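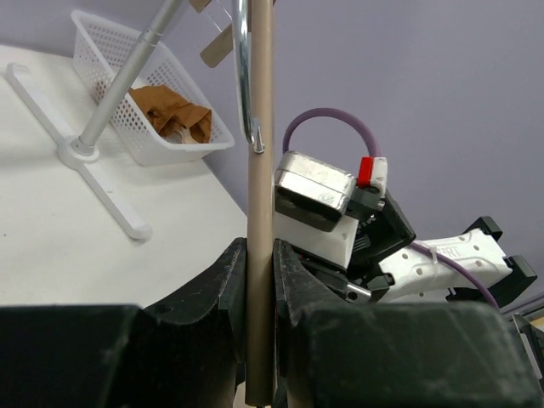

Progress report to the Carnegie fund, January

Dear Lajos Kun,

Thank you for your patience while we got this written up. It has been a busy stretch at the Bornirville clothing room, and I wanted to give you the whole story (or as much of it as fits) and not only the totals.

As you know, your grant was meant to help us get donated clothes off the sorting tables and onto hangers, where people can look through them the way they would in any shop. Since the last report we have taken in 800 pieces and have 719 of them sorted, mended where needed, and ready to go out. The rest are mostly winter coats, which are slow going because so many need zippers, and Anora is the only one of us who really enjoys zippers!

The biggest change has been with skirts and pants. We used to fold them, and by noon every pile had been pulled apart. Now they go on clip hangers, the wooden kind with a clip at each end, and we hang them by the waist so the label stays easy to find. It took a while to agree on how to do it — one clip first, then smooth the waist across, then the other clip — but the clothes look so much better for it. We bought 343 of these hangers from Gastent with the second part of the grant, and they came well packed.
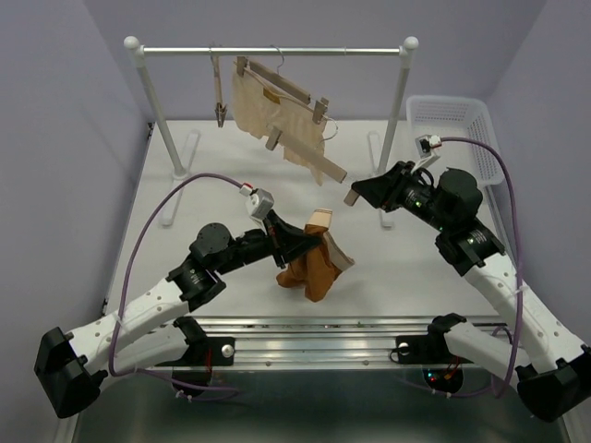
Clip hangers on the white table rack, with a beige piece already up and a rust-brown one held above the tabletop.

We have also settled on small racks that stand right on the tables, so that whoever is sorting doesn't have to walk across the room with an armful. I was doubtful at first, I admit, and worried about losing table space, but everyone has taken to them and I have come around. We have eight in use so far.

There are two things still open. Tops are behind, mainly for want of plain hangers, and we would like to move what is left in the mending line over to those if you agree. The size tags are also not finished; the first set was too small to read, so we are making them again in larger print.

You would be very welcome to stop by. Mornings are best, before ten, while the tables are still being set up and there is time for coffee.

With warm thanks from all of us in Bornirville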